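Protokoll der Mitgliederversammlung, Kochverein Gastum
27. Mai 2024

TOP 1: Begrüßung und Protokoll
Der Vorstand eröffnet die Versammlung um 19 Uhr. Das Protokoll vom Februar wird ohne Änderung genehmigt.

TOP 2: Kasse
In der Kasse sind 2.000 Euro. Davon bezahlen wir die Rechnung der Firma Bañuelos für Gewürze, das sind 134 Euro. Die Mitglieder sind damit einverstanden. 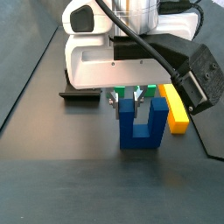

TOP 3: Sommerfest
Das Fest findet wieder im Hof statt. Es wurde lange über das Menü diskutiert. Beschluss: kalte Suppe und Brot, kein Grill. Die Getränke bestellen wir bei Maltuveo. Dafür: 73 Stimmen, der Rest enthält sich.

TOP 4: Verschiedenes
Das Kochbuch von Tastesley kann man beim Vorstand ausleihen. Bitte die Schürzen gewaschen zurückbringen.

Ende der Versammlung: 20.45 Uhr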